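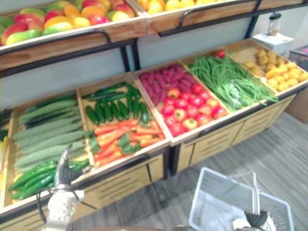
*Mangoes and lemons on a two-tier produce stand.*

**Denalach, June 27, 2022.** Fruit sold loose in Denalach will carry a revised origin label from November. The rule covers 374 shops and market stalls, and replaces the shelf card now in use. Each label must give the country of growth and the packing date in type at least 6 mm high.

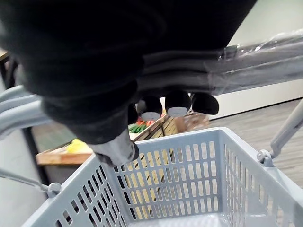 *Clear film on a grey bar above a basket.*

Stalls with less than 200 kg of fruit on sale are exempt. The wholesalers Troker and Vaten have asked for a longer changeover.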